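### 4.2 The open day at Arngate

The second part of the study took place away from our own lab. In July we moved the two-arm cell to the Arngate building for the Jorkham open day and ran it from morning to late afternoon with visitors standing right in front of it. We had 284 people sign in at the door, many of them families, and 6 team members took turns at the controls and at the front of the cell. None of us had shown this setup to the public before, and we were thrilled by how much we learned from it!

We chose table setting as the task for a simple reason: everyone who walks in already knows how it should look when it's done. A visitor doesn't need to read a poster to notice that a fork is on the wrong side of a plate. In our earlier sessions with the Draddale block set (Section 3) we had to explain the goal before each run, and guests waited politely for us to tell them whether it had gone well. With plates and cutlery they told us, often loudly, and sometimes before the arm had let go.

The table pieces were picked for contrast as well as for fun. Green handles with gold-colored heads stand out well on a cream napkin, and an orange toy doughnut on a white plate can be spotted from the back of a crowd. Figure 3 shows the cell with the setting in place.
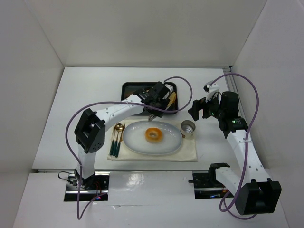
**Figure 3.** The two-arm cell with the table setting. The left arm reaches over the black tray behind the plate; the right gripper is next to the silver cup.

Each run was driven by the Tamayo controller, with the same settings we used in the lab. A team member reset the table by hand between runs and moved the napkin a little each time, so the arms never started from quite the same layout. We let visitors choose the order of the pieces whenever they asked, and they asked constantly (the doughnut was a clear favorite, and one group of school kids wanted it placed first in every single run they watched). These requests were logged along with the normal run data. Across the lab sessions and the open day together we logged 2245 pick attempts, of which 1862 ended with the piece where it was meant to go. An attempt was counted as a miss if the piece was dropped, if it landed off the napkin, or if the operator stepped in.

The cup gave us the most to think about. Its shiny inner surface picks up the overhead light, and the lighting at Arngate was different from what we had at home. Osian Prydderch, who was at the controls for most of the morning, suggested approaching the cup from the side and lowering the hand speed for the last part of the move. We made that change over lunch and kept it for the rest of the day. The two halves of the day are therefore reported separately for the cup in Table 2, and we make no claim about how much of the difference comes from the slower speed and how much from the new approach path.

Visitor comments were written down on cards by whoever was standing at the front. Guests were far more interested in the pauses than we had expected. When an arm stopped above the tray, people wanted to know what it was "deciding," and a short spoken answer from the operator kept them watching. Several asked why the two arms didn't hand pieces to each other, a wonderful question that led directly to the handover trials in Section 5. Others wanted to see a left-handed setting. We had not prepared one, but the request was easy to add and it's now part of our standard task list.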